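Dallden Study Center
Interior Gallery: Second Floor Workrooms

The Dallden Study Center occupies two floors of the former Simard building. The pages in this gallery record the workrooms on the upper floor, which were refitted under the Tastano program and reopened to members in November. The refit covered 4000 square feet, including corridors and storage.

Walls and work surfaces
Light grey wall panels were selected for the workrooms, with white tabletops set against them. The panels meet at a narrow black seam, and the tables meet the wall along a straight back edge.

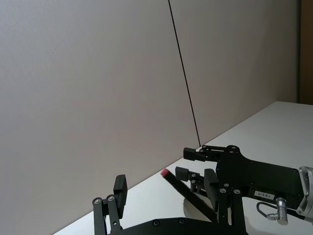 Members are asked to leave the tables clear at the end of each session. Tape, putty and adhesive hooks may not be applied to the panels. Notices belong on the boards in the corridor -- the front desk will supply pins on request.

Finishes and care
Surfaces are wiped down each evening with a mild soap solution. Marks that remain should be reported to the front desk with the room number. Solvents and abrasive pads are not permitted in any workroom.

Reservations
Workrooms may be reserved for up to 2 hours at a time. The center recorded 989 reservations in the first season after reopening, of which 283 were for evening sessions. Groups using the Dandis Room on the first floor should reserve separately.

Further views of the corridor and reading area will be added to this gallery.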